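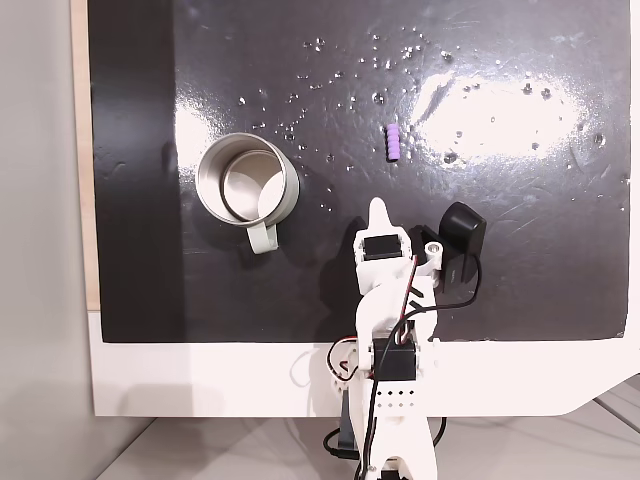 Skelen Seminar: Frequently Asked Questions

The Skelen Seminar is a public seminar on the history of puppet and street theater, held at the Kikalance Center for Performance History. If your question isn't answered on this page, write to the seminar office. Contact information is at the bottom.

ATTENDING

Who can attend?

Anyone. You don't have to be a student or have a university affiliation. Most sessions draw a mix of graduate students, faculty, working puppeteers, and people from the neighborhood who like theater.

Is there a fee?

No. All regular sessions are free. The spring weekend workshop has a materials fee, which is listed on the registration form when it opens in March.

Do I need to register?

Regular sessions do not require registration. Visitors without a university ID need to sign in at the front desk of Kudum Hall, and the desk will ask which event you are there for. Say "Skelen Seminar, Room 303."

Registration is required for the workshop and for any session marked "limited seating" on the schedule.

What time do sessions start?

Talks start at 5:30 p.m. The room opens at 5:00. Speakers are asked to keep to 50 minutes, followed by discussion. We have to be out of the room by 7:30.

Can I come late or leave early?

Yes. Please use the rear door.

Do I have to read anything beforehand?

It depends on the session. There are 2 formats. A lecture needs no preparation. A paper session is built around a draft that is sent out one week ahead, and the author speaks for only a few minutes before discussion begins. You are welcome at a paper session even if you haven't finished the draft, but you will get less out of it.

How do I get the drafts?

Join the mailing list. Drafts go out to the list as PDFs. Please do not quote from or forward a draft without the author's permission. Several of them are parts of dissertations or books under contract.

Are sessions held in English?

Yes. Quoted material is often in another language, and speakers are asked to give translations on a handout or slide.

ACCESS

Is the room wheelchair accessible?

Yes. The ramp is on the courtyard side of Kudum Hall, and the elevator is just inside to the left. The courtyard gate is locked at 6:00 p.m. If you expect to arrive after that, let the office know and someone will meet you at the gate.

Do you provide captioning or sign language interpretation?

Both can be arranged. We need ten business days' notice for interpretation and three for live captioning.

Can I attend online?

Lectures are streamed. Paper sessions are not. The link goes out to the mailing list on the morning of the talk and works for that talk only.

Are recordings posted afterward?

Some are. The speaker decides. Posted recordings can be found on the Past Sessions page, usually within a month of the talk.
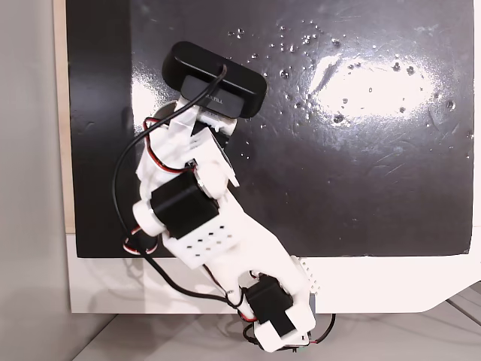

White robotic arm carrying a webcam, with a glossy black board behind it.

SPEAKING AT THE SEMINAR

How are speakers chosen?

About half the program is by invitation and the rest comes from the open call. The call is posted each fall, and the program for the following year is set by the end of the winter term.

What should I send?

An abstract of no more than 500 words, a short biography, and a note saying whether you would prefer to give a lecture or circulate a paper. Do not send the full paper. Abstracts that run over the limit are returned to be cut, which sometimes means they miss the deadline.

What topics do you consider?

Puppet theater, shadow theater, fairground and street performance, toy theater, and related subjects, from any period or region. We also take proposals on scripts, costume, censorship, touring routes, and the collecting of puppets by museums. Proposals on film animation are considered if there is a clear connection to live performance.

I am a performer and have never written an academic paper. Can I apply?

Yes. Practitioners may propose a demonstration or a conversation instead of a paper. For an idea of what these are like, see the session led by Eugénie Lefèvre on rebuilding glove puppets from workshop drawings, which is on the Past Sessions page.

Can two people propose a session together?

Yes. Send one abstract with both names. The time limit stays the same.

Do you pay speakers?

There is a modest honorarium, the same for every speaker. Train fare and one night's lodging are covered for those coming from out of town. International airfare is not covered, although applicants can ask the Naqvi Fund for help with it (see below).

What is the Naqvi Fund?

It is a small travel fund for speakers without a permanent academic post. You apply after your proposal has been accepted. The form is one page and asks for an estimate of your costs.

Will my paper be published?

The seminar does not publish proceedings. You are free to publish your paper anywhere. A line of thanks to the seminar is appreciated and not required.

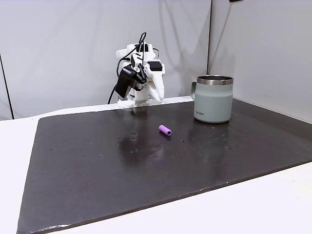 The arm folded down on its white base, with a sage-green insulated mug to the right.

THE PLAYBILL COLLECTION

What is in the collection?

The Kikalance Center holds 2,021 cataloged playbills and handbills for puppet and fairground shows. There is also a group of manuscript scripts, which has not been fully cataloged.

Can I see the items in person?

Yes, by appointment. Request specific items by call number at least a week ahead. Bring a photo ID. Pencils and laptops are allowed at the reading tables. Pens, food, and drinks are not.

Can I take photographs?

Photographs for personal research are allowed without flash. To publish an image, you need written permission from the Center, and in some cases from the rights holder as well. We can tell you which items are affected, but you will have to contact the rights holder yourself.

Who do I ask about the scripts?

Ingegerd Dalen is cataloging them and can tell you what has been identified so far. Expect a slower reply during the summer months.

Do you accept donations of playbills?

Sometimes. Send a list or photographs first. Please do not mail original material to us before you have had a reply.

MAILING LIST AND CONTACT

How do I join the mailing list?

Use the form on the seminar's home page. You will get a confirmation message, and you won't be added until you click the link in it. If nothing arrives, check your spam folder before filling in the form again.

How often do you send messages?

Usually twice per session: one with the draft or abstract, and one reminder with the room and the streaming link.

A session was canceled. Will it be rescheduled?

We try. Rescheduled sessions are marked on the schedule page. If the building closes for weather, the session is automatically canceled and a message goes to the list by 2:00 p.m.

How do I reach the office?

Skelen Seminar Office
Kikalance Center for Performance History
Kudum Hall, ground floor
Office hours during term: 10:00 a.m. to 4:00 p.m.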